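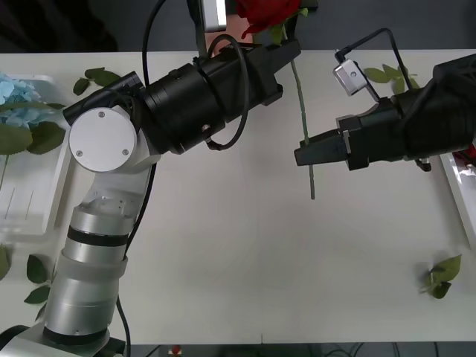
4 Shift operation at the stem station

4.1 Division of work

With the Gorketti cell running, bench staff no longer pick up each stem by hand. One operator per cell loads trays, clears leaves and handles rejects. Bunching and wrapping stay manual.

4.2 Starting a run

1. Place the trays on the left and right sides of the table.
2. Check that the camera on each wrist is clean and its bracket tight.
3. Check that no cable is caught around a wrist – move the joint by hand in Release mode if needed.
4. Select the flower type on the panel. Roses and hydrangeas use separate grip settings.
5. Press Start and step back behind the floor line.

Note: Loose leaves on the table do not stop the run. Clear them every 10 minutes, with both arms paused.

CAUTION: Do not reach between the grippers to straighten a stem. Press Pause and wait 2 seconds.

4.3 Staffing

Operators change over every 58 minutes. The outgoing operator enters rejects in the Henik log before leaving the cell. Questions about rotation go to Malathi Suvarna; changes to grip settings are made by Levente Takács only.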